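Thread on the student bimanual project, for those who asked after the open evening. Two arms, one table, artificial flowers. The task is sorting by type: hydrangeas one side, roses the other.

1/ Group is four students plus me. Abimbola Tamuno runs data, Nazareno Melis does calibration, Raffaele Lombardi and Dušan Ďurica share training and evaluation. Project name is Kerkum. It was a lake on somebody's map.

2/ We recorded 1,000 demonstrations by teleoperation between May and July. 857 survived review. Most of the rejects were dropped frames on one wrist camera. A few were operators changing their mind halfway through a reach.

3/ Each arm has its own wrist camera, plus a fixed view of the whole table. Dropping the fixed view hurt more than dropping either wrist view. We expected the opposite.

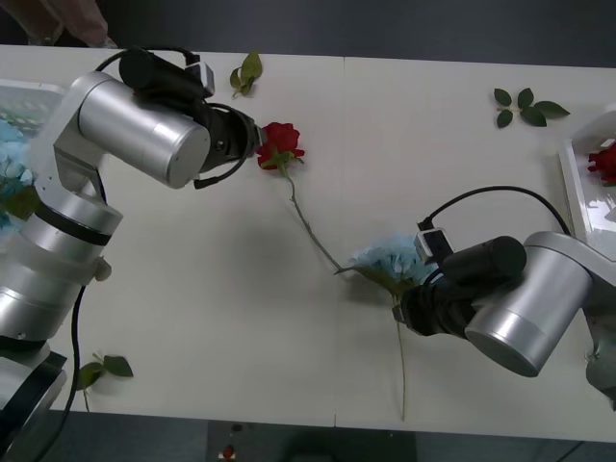
4/ Stems are the hard part. The bloom is an easy target but the stem is long and thin, so where it ends up depends on the angle of the grasp. If it lies across another stem, lifting one drags the other.

5/ Loose leaves stay on the table during runs. The first policy was trained on a clean surface and went for leaves as if they were flowers. Adding them to the demonstrations fixed most of that.

6/ Calibration: Nazareno wrote a script that checks both arms against the same printed target before every session. Takes 98 seconds. Worth it. In the early sessions the arms disagreed about where the middle of the table was.

7/ Handovers between arms are still poor. The receiving gripper closes too early. Raffaele thinks it's latency, Dušan thinks it's the labels. They have until the end of term to settle it, with plots please.

8/ Marking, as several first years have asked: the report counts for more than the success rate. A well-explained failure passes. A good number with no logs doesn't.

9/ Next job is a held-out test with flower types the policy hasn't seen. Abimbola is writing the protocol now. Lab is open from 2 pm if you want to try the teleop rig, bring your card for the door.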